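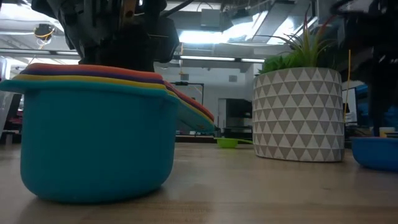 Small Kitchens Board > Open Talk > Weighing vs. cups, again (page 3 of 5)

butterside_down
OK so I read the first two pages of this and I want to go back to what the original post asked, which was whether it's worth switching to a scale if you mostly make the same four or five things. My answer is yes for bread and no for almost everything else. I've been making the Allia oatmeal loaf (the one on the back of the flour bag) for years with cups, and it came out a little different every time. Some months it was great. In November it was a doorstop. I got a scale, weighed what I thought was a cup of flour five times in a row, and I got five different numbers. That explained a lot!

For pancakes I still scoop. Pancakes do not care.

plum_duff
Pancakes care a little. Mine went from flat to fluffy when I stopped packing the flour down. But that wasn't the scale, that was me learning to spoon it in and level it off with a knife, which my home ec teacher tried to tell me when I was 13 and I didn't listen.

I do think people on this board get snobby about cups. My grandmother fed a family of nine with a coffee mug and a soup spoon.

rye_or_die_88
Nobody is being snobby. If your grandmother used the same mug every time then she had a system, and the mug was her unit. The trouble starts when you take a recipe from somebody else's mug.

Also, which scale did you get, butterside? I had a Wakard for two years and it started drifting. I'd put the bowl on, zero it, turn around to grab the salt, and it would say 3 grams with nothing in there.

butterside_down
Mine is a Wakard too, ha. The flat gray one. No drift so far, but I keep it off the counter next to the fridge because the hum seemed to bother it. Could be my imagination. It goes up to 3000 grams, and that's plenty unless you weigh the Dutch oven with the dough in it (don't do this, I did this).
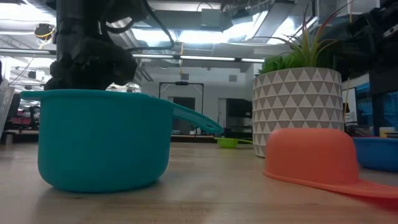
Anyway the thing that sold me was cleanup. One bowl, pour everything in, hit zero between ingredients. With honey it's like magic. I used to lose a good spoonful of honey to the sides of the cup every single time, and then I'd have to stand there scraping it with my finger.

plum_duff
Grease the cup first! A little oil and the honey slides right out. Same with molasses and peanut butter.

no_knead_ned
I'm going to disagree with pretty much everybody. I've done it both ways, and I think the oven matters ten times more than the flour. Bought an oven thermometer last winter and found out my oven runs hot by enough to ruin a sponge cake. You can weigh to the gram and still burn the bottom. Fix the oven, then worry about the flour.

rye_or_die_88
Two different problems, though. A hot oven won't give you a dough that's too stiff to knead. I agree everyone should own a thermometer, but that's not what the thread is about.

no_knead_ned
It's about whether it's worth spending money to get better bread. I'm telling you where I'd spend it.

butterside_down
Fair enough, I'd buy both. Neither one costs as much as the stand mixer I never use.

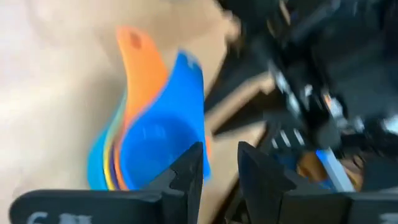 Page 3 of 5

tehrani_fan
Jumping in from the rice side of things. I have the Tehrani rice cooker, and the little cup that comes with it is NOT a regular cup. It's smaller. I lost it in the move and used a normal one for a month and couldn't figure out why my rice was mushy, then crunchy, then mushy. I was filling the water to the line for their cup and putting in rice by mine. Once I found the original (bottom of a box of shoes) everything was fine again.

So I'm on team "use whatever came with it."

plum_duff
See, that's the mug argument again and I'm counting it as a point for me.

rye_or_die_88
It's a point for me! Same unit every time!

tehrani_fan
I'll let you two split it.

By the way, does anybody convert old recipes? I have a shoebox of cards from my aunt and half of them say things like "butter the size of an egg."
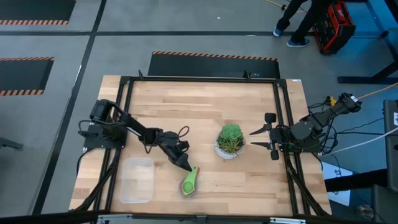

butterside_down

I do, and I'd say go slow. What I do is make the recipe once the old way, but I weigh each thing as it goes in and write the number on the card in pencil. If it comes out good, I go over it in pen. If it doesn't, I erase and try again. My cinnamon roll card has 242 on it for the milk and it took me three tries to get there. Butter the size of an egg, I'd just weigh an egg and start from that.

Don't trust the conversion charts blindly. The one in my Plorkia cookbook and the one taped inside my cabinet don't agree on brown sugar at all, and I think it's because one of them means packed and the other doesn't say.

no_knead_ned
And check your oven.

plum_duff
We know, Ned.

tehrani_fan
Pencil first is smart, thank you! I'm starting with her date bars this weekend. Will report back on page 4 if they're edible.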